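Search stories Go

Fiction / Short / Skirnlow Quarterly

The Inventory of the House at Rerik

The lease required an inventory. Form 2, issued by the Han agency, allowed one line per item and three columns: item, condition, disposal. Disposal meant keep, give or discard. There were 100 lines to a pad and I had been sent two pads.

I started in the kitchen at seven in the morning, in June, with the windows open. Pans went on the first sheet and flatware on the second. The kettle had a film of scale on the inside and I entered it as fair. By noon I had reached the linen closet, which was 40 inches wide and had five shelves. My aunt had kept the shelves in order of use. Towels were at chest height. Tablecloths were above them, and the things she never used were at the top, under brown paper.

The agency's guidance note said that textiles should be unfolded, checked on both sides for stains and wear, refolded and entered. Unfolding took a few seconds. Refolding took longer. Her sheets had been folded in thirds along the length and then in quarters, and when I folded them in halves they did not fit the shelf. I took them all out again and did them in thirds.

The yellow cloth was on the fourth shelf, behind the pillowcases. It had a small white tag sewn near one edge. I opened it, checked both sides and found no stains. I folded it and got a bundle that was taller than it was wide, with one corner bunched. I opened it and folded it again. The corner bunched again.

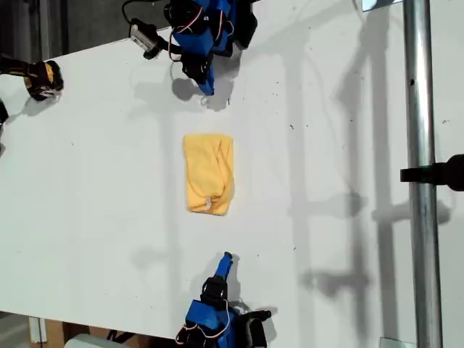
Form 2 had no line for a cloth of uncertain purpose. It was too small for a table and too soft for dishes. I entered it as "cloth, yellow, one" and left the condition column blank while I considered the corner.

The fault was in the cut. One side was longer than the side opposite, by the width of a thumb, and any fold that began at the tag carried the difference down to the last corner. I tried beginning at the other end. The difference moved to the tag, and the tag stood up. I tried a roll, which held for as long as I kept a hand on it.

At four I telephoned the agency to ask whether a textile could be entered as good if it would not lie flat. The woman at the desk looked it up. She said that flatness was not a condition. She asked how many lines I had left and I told her 30 on the first pad. She said that the Drikari truck came at six and would take anything marked give, provided it was boxed and the box was closed.

I boxed the sheets. I boxed the towels, the pillowcases and the tablecloths, and wrote the line numbers on each lid. The yellow cloth lay where I had left it. Some time in the past my aunt had put it on the fourth shelf, and it had lain flat there – I had seen it. The pillowcases had been in front of it and the shelf above had been close. I went back to the closet and measured the gap with the pad. It was the height of the cloth when pressed.

I put the cloth back on the fourth shelf and pushed it to the wall. With nothing in front of it, the corner came up slowly and stopped.

The truck was early. The driver signed for the boxes and asked if that was all of it. I said there was one line open. He waited in the hall while I wrote "good" in the second column and "keep" in the third, and then he tore off his copy and went down the steps.

2 comments 30 shares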